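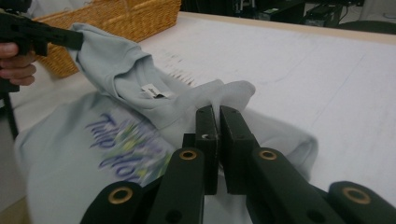

Why are there more electors on the new Lorimar ward list than leaflets in the boxes? The print order was placed from the old ward list, before the Drisance end was moved across from Kisema ward.

December, notebook, started 2.15 pm

The new list has 2,460 electors. The order was for 2,000 leaflets. That is 460 short if every elector gets one, but we deliver by household, so the real shortfall can't be read off those two numbers. I need the list grouped by address before anyone rings the printer.

First attempt at grouping went wrong. The council file has flat numbers in one column for the old part of the ward and in the street address for the Drisance end, so "4/17" and "17, flat 4" came out as different kinds of thing. Any block of flats in the old part was being folded into a single household. Fixed by putting the flat number into its own column for both and running it again. The Drisance records now look right on a read through. The old part looks right apart from the two terraces behind the tram depot, where the file gives house names and no numbers. I have left those as they are and marked them for checking on foot.

Babić Street is in the file under two spellings, one with the accent and one without. They were being treated as separate streets, with the odd numbers mostly under one and the even numbers mostly under the other. Merged. Please keep the accent when typing up walk sheets – the people who live there have asked for it before and the street sign has it.

Walk sheets: 33 streets once Babić Street is one entry. The old sheets ran alphabetically, which meant walkers crossing the main road several times in an evening. I have put them in walking order from the library end, north side first, then back along the south side. The Drisance streets are a separate round and will need a car to get to.

Wording on the leaflet. The back panel still says to vote at Kisema Hall. For the old part of Lorimar ward that is correct. For the Drisance end I can't find anything that confirms it. The council page lists the hall, the notice in the library window lists the primary school, and neither has a date on it. I rang the returning officer's desk at 3.40 and was told the list of polling places is not final. So nothing for the Drisance end should go out with a venue printed on it until we have that in writing.

Options as I see them:

Deliver the current leaflet to the old part only, where the venue is right. Order a second short run for the Drisance end once the venue is confirmed.

Sticker over the venue line. Tried this on a few. The sticker covers the line but also the bottom of the map, and it lifts at the fold. I wouldn't do it.

I prefer the first. It costs more per leaflet on the second run, but we can start walking now.

The public meeting on bus route changes is listed on the inside panel as starting at 7 pm. The booking form says doors at 7 and start at half past. Leave the leaflet alone, put the correct time on the noticeboard and the web page.

File notes. The working copy is in the shared folder as the merged Lorimar list. The untouched council file is next to it and should stay untouched. The list is for election purposes only, so no copies on personal laptops, and walk sheets come back to the drawer after each round.

Still to do: check the terraces, get the household figure, get the polling place in writing, ask the printer for the smallest run they will do.

Stopped 5.30 pm.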